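Search this site: Enter keywords

Student Projects > Electronics and Radio

Receiving and Sending Amateur Television on a Small Budget

Project report by Josiane Guillot
Advisor: Romain Tessier

1. Why I picked this

I got hooked on amateur television in my first year, when Romain Tessier let me sit in at the school station while he traded pictures with another ham across the valley. It was live video, sent by a person with a license and an antenna on a pole, and I wanted to do it myself! My question for this project was simple: how good a digital ATV link can one student build on the 70 cm band, using mostly parts from the club shelves?

I already had my license, so the paperwork was done before the term began. The path I chose runs from the roof of the Pruvost building, where the club has its mast, to the hill at Lileveck. There is a clear view most of the way, with one row of tall trees near the far end (more on those trees later).

2. The transmitting end

The signal starts at an ordinary camera, goes into an encoder board, then a modulator, then a power amplifier, then a bandpass filter and out to the antenna. I used DVB-S with a fairly low symbol rate, which keeps the signal narrow and helps a weak link a lot. The price is a softer picture and a delay you notice right away when you wave at the camera.

The amplifier was the hard part. Digital ATV needs a clean, linear amplifier, and my first try was anything but. Pushed hard, it splattered into the frequencies on both sides, and on the spectrum display you could see big shoulders growing next to the signal. Romain had me turn the drive down until the shoulders dropped. That left much less power than the label on the amplifier promised, but the far end decoded better than before. I would never have guessed that on my own.

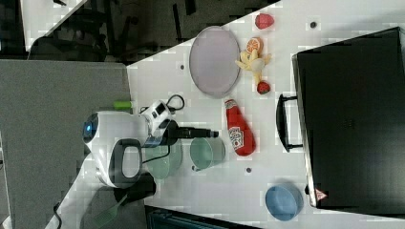
3. The receiving end

At Lileveck I used a satellite-type receiver board with a preamp mounted right at the antenna. Satellite tuners don't reach down to 70 cm, so I added an upconverter that moves the signal to where the tuner can hear it. My upconverter drifted as it warmed up. For the first 20 minutes I had to keep retuning, and after that it sat still and behaved very nicely.

The antennas at both ends are Yagis, which I mounted for horizontal polarization. I built mine from a set of plans in the club binder, nicknamed Sindetti after the cat who slept on it. The first one had its driven element cut too short, and the match was bad. The second one was fine. Measure twice, and then please measure again.

For feedline I began with 37 feet of thin coax because it was lying there. It's a shame how much signal goes missing in cable like that at these frequencies. Swapping it for low-loss cable made the biggest single improvement of the whole project, bigger than anything I did to the amplifier.

4. Test sessions

We did most of our testing on Thursday evenings, with Romain at one end and me at the other, talking on a 2 meter handheld the whole time. The first evening gave us nothing at all. The second gave us a lock light that blinked on and off, and then one frozen frame of the Drandau test card (Drandau is what we call the club station), and I yelled loud enough that Romain heard me without the radio.
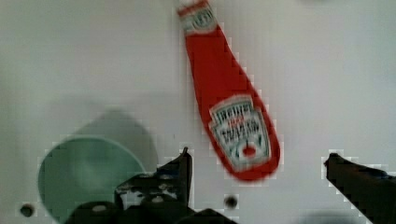
Ketchup bottle, motion blur.

By the end of the term the link held lock for 72 minutes without a dropout, on a calm, dry evening. Wet evenings were worse, and wind was worse again, and I blame the trees. Raising the receiving antenna a little on its mast helped. I'd like to try it higher still, but I need a better mast first.

5. What I would change

I would buy the good coax before anything else. I would put the upconverter in an insulated box and switch it on early. I would also log the signal reading every minute with a script, because my handwritten notes have holes in them wherever things got exciting.

Next term I want to try DVB-T on the same path to see how it copes with reflections. Romain has a modulator he is willing to lend, and there is already a space cleared for it on the bench.

Shares: 20 | Comments: 3

Contact the radio club | Copyright Pruvost Student Projects | Back to top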